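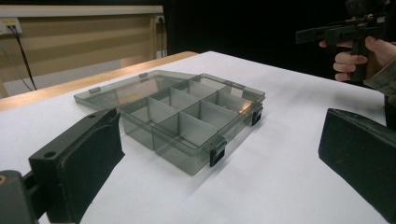
Visit to the manipulation group at Nirnmont, August 12, 2026

Present from our side: Bheki Engelbrecht and myself. Hosts: Manee Jaidee (data collection) and Gaetano D'Amico (training and evaluation). Ada Melis joined for the last hour.

The purpose of the visit was to see how the group gathers demonstrations with hand-held grippers and to hear what they have learned from the box-closing task. We had read their May note on the subject, which is short on procedure, and most of our questions concerned what it left out.

The collection area is a table covered in white paper, with a dark curtain drawn across part of the background. The demonstrator works with a gripper in each hand. Each tool has a camera looking out over its own fingers, so that what is recorded is close to what a robot wrist camera would later see. No arm is involved at this stage. Jaidee said that moving the arms out of the collection step was the main change from the earlier project at Draltdale, where a demonstration had to be driven through a pair of arms and sessions were slow.

The object for the current task is a transparent grey organizer box with small compartments and a hinged lid. The lid starts open, flat on the paper, and the black clasps are on the base. The task is to bring the lid over, seat it, and fasten it. For a person this takes a few seconds. For the policy it splits into parts of very different difficulty, and D'Amico spent most of his talk on that.

The lid is thin and lies close to the surface, so the first grasp has little clearance. It is also see-through. White paper under grey plastic gives a weak edge, and the group found that early policies closed the fingers short of the lid. They tried a coloured table covering for a time and dropped it, as the policy then did badly on any other surface. What helped more was varying the angle at which the box was laid down between demonstrations. The present rule is that the box is never set square to the table edge twice running.

The second difficulty is the use of two hands. One gripper steadies the base while the other swings the lid. In the first set of recordings each demonstrator had a habit as to which hand did which, and the policy picked up a mixture of the two and hesitated at the start. Demonstrators now follow a fixed assignment. Engelbrecht asked whether this only moves the problem to boxes placed at awkward angles. D'Amico agreed that it may, and has no figures for it yet.

Results as given to us: the training set holds 164 demonstrations. In the evaluation, 17 trials were run with the box at positions not used in training. The lid was brought over and seated in 11 of them. Both clasps were fastened in 3. The failures at the clasp stage were nearly all slips of the fingertip pad, and Agata Ferraro, who builds the fingers, is working on a narrower pad for this reason. We did not see a policy run, as the arms were being recalibrated.

Discussion turned to whether the clasps should be scored as a separate task. Melis was in favour. Her view is that a single success rate hides the progress on the lid, and that the Purton group reports by stage already. D'Amico would keep the single figure and add the stages beneath it. I would side with him, provided the stage boundaries are fixed before the trials are run - at present they are judged afterwards from the recordings.

Points to follow up:

Jaidee will send the written instructions given to demonstrators, including the rule on box placement.

We are to supply a second organizer box with opaque walls, of similar size, for comparison. Engelbrecht to ask Ferri about stock.

Pad drawings from Ferraro when the new version is settled.

Open question: how the camera views from the two tools are aligned in time. The answer we were given was a shared clock and a correction after recording, but the size of the correction was not stated.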